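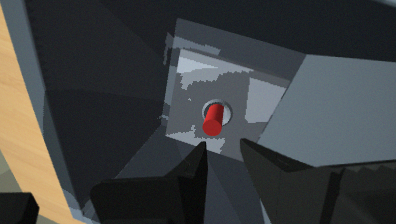
I've been putting up shelves in the back room for most of the past month, and the whole job has come down to how well things fit into other things. The brackets are the hidden kind, a steel rod that goes into the wall and a shelf that slides on over it. The proportions are much like the red peg in its round hole, with a bit of shadow showing down one side where the two don't quite touch. I've now drilled enough holes to have opinions about that bit of shadow. Too little and the shelf won't go on without a mallet. Too much and the front edge drops the moment you put a book on it.

The room is the one we used to call the study. It has one long wall of old brick with render over it, and a shorter wall that's plasterboard on timber studs. I wanted shelves on both, at the same height, meeting in the corner. That was probably the first mistake, as the two walls want completely different treatment.

I started with the plasterboard wall as I thought it would be easier. The studs are meant to be at regular spacing and they aren't. Somebody added a doorway at some stage and then filled it in again, so there's a run of studs in the middle that follow their own plan. The stud finder beeped at everything. In the end I went along with a thin nail, tapping small holes in a line where the shelf would hide them. It's slow but you know where you stand.

The timber came from Skostine, the yard out past the roundabout. They had Tasmanian oak in the lengths I was after, though two of the boards had a twist in them that I didn't pick up until I got home. I took those back and they swapped them without any argument. The brackets are from Lillov and came in a flat box with instructions in several languages, none of which mentioned what size bit to use. The hole in the back of the shelf has to match the rod, and the hole in the wall has to match the plug, and these are different numbers. I wrote them both on the lid of the box in texta. I'd recommend doing that before you start. I did it after the second shelf.

Each shelf is 700 long and the rods are set 75 in from the ends. I'd seen advice to set them closer to the middle, but the studs decided that for me on one side, and I wanted the other wall to match. If you're doing this yourself, mark the rod positions on the wall first, mount the brackets, and only then transfer the marks to the timber. I did the first one the other way around, from the drawing, and was out by enough that the shelf went on at one end and sat proud at the other.

Drilling into the back edge of a board is the hard part. The hole has to go in dead straight for most of the depth of the shelf, and the board is only so thick. I don't have a drill press. I made a guide out of a block of scrap hardwood, clamped it on, and went slowly, backing the bit out every few turns to clear the dust. The first guide block wore oval after three holes and I had to make another. My fourth board has a small bump on the underside where the bit wandered down and nearly came through. That one is on the bottom row, facing the floor.

The brick wall was a different sort of trouble. The render is soft and the brick behind it is not, so the bit skates around in the soft stuff and then grabs. You end up with a hole that's wide at the mouth and tight at the back. I filled two of them with chemical anchor and set the rods in while it cured, propped level with a stack of tile offcuts. It's a messy product and it smells, so open the window. The cartridge was $49, a fair bit for two holes, but those are the two I trust most. The rest have ordinary plugs and so far they've held.

Levels were a nuisance as well. The floor falls towards the window and so does the skirting, so if you measure up from either one you get shelves that run downhill. I ran a line from the corner with a long level and ignored everything else. It looked wrong for a few days, and then I stopped noticing.

For the finish I used Fondico hardwax oil, two coats, with a light sand between. I put the first coat on too thick and it stayed tacky until the next evening. The second went on with a rag, very thin, and that was much better. Do the back edges too, including a bit of oil around the mouths of the holes. The rods still go in fine.

I've got six shelves up now and two to go. The bottom ones are carrying the big atlases and the box files, and the top ones have paperbacks and the radio. There's a gap of a few millimetres in the corner where the two runs meet. I was going to scribe a piece to cover it, but the power cord for the lamp runs through it nicely, so it's staying for the time being.

The last two are waiting on timber. Skostine has had none of that width for a fortnight and the bloke on the phone couldn't say when the next load would come. There's a second yard on Cárdenas Street that does recycled hardwood, and I might ring them this week, though I'd have to dress the boards myself and my plane needs sharpening first. The holes in the wall are already drilled and the rods are in. I've hung my cap on one of them.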